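I've been buying rye bread from the same bakery in Truslow for 15 years, and until last month I'd never once asked the baker how she does it. So I brought coffee and a notebook and caught her at 4 in the morning (her idea, not mine!).

"You want the secret? It's old flour and patience," she told me, already elbow deep in dough. She learned from her aunt over in Pakham, who baked for a logging camp and didn't believe in measuring cups. 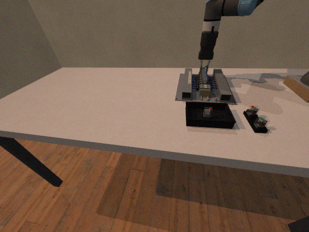 A long, pale tabletop over a plank floor.

I asked about the starter and she lit up. It came from her aunt too, and it's been fed every day through two moves and a flood.

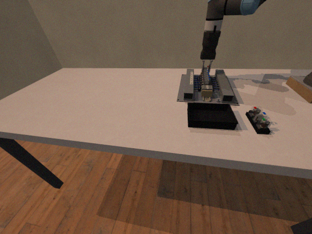
"I took it on my honeymoon," she said. "In a cooler. My husband still married me, so there." These days she goes through roughly 900 loaves a week before the holidays, and she shapes every rye by hand.

What about the caraway, I wanted to know, because my own loaves always taste like cough drops.

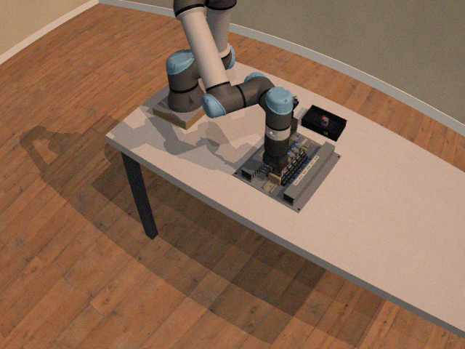 "You're using too much and you're not toasting it," she said, and I wrote that down and underlined it. She also thinks I slice my bread too soon. Guilty! Rye needs a whole day on the counter, wrapped in a towel.
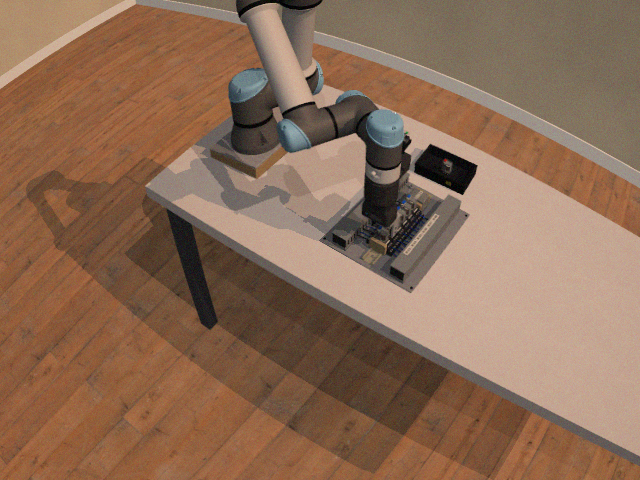

By the Lundgren Street Eater

Before I left I asked if she'd ever retire. She laughed and handed me a heel with butter. "Ask me in May," she said. "I'm buying a new oven first."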